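How Does a Boat Anchor Hold On?

If you have ever sat in a little boat on Murville Lake, you may have wondered why the wind doesn't just push you away while you eat your sandwich. The answer is down in the mud! 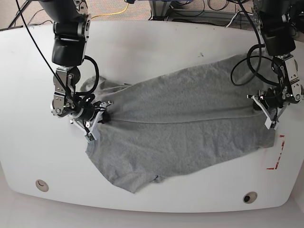

An anchor doesn't hold a boat by being heavy. Mostly it holds by digging in, and it needs a long, low pull to do that. Lay an old T-shirt across a table, like the light gray one on the white table, and tug it sideways. It slides flat, doesn't it? Now pull it straight up, and off it comes. Anchors are just the same.

So sailors let out plenty of rope, sometimes 60 feet of it, even in shallow water.
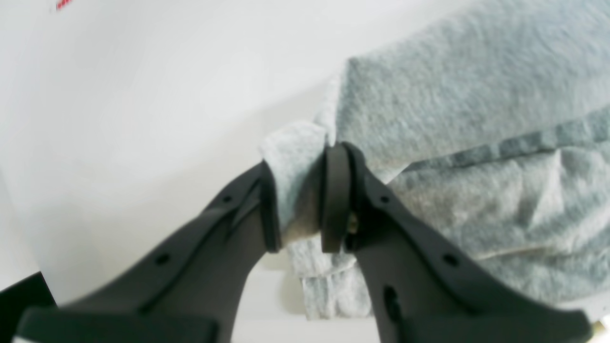 A good pinch of soft gray fabric.

The curved points of an anchor are called flukes (say "flooks"), and most small anchors have 2 of them. 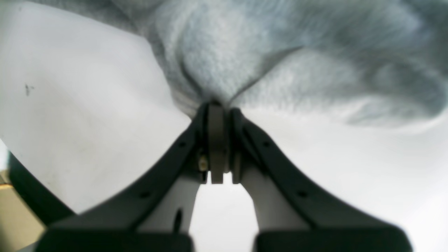

WORDS TO KNOW

Rode: the rope or chain that joins the anchor to the boat.
Cleat: the metal or plastic piece on deck where you tie the rode, and please do ask a grown-up to check your knot.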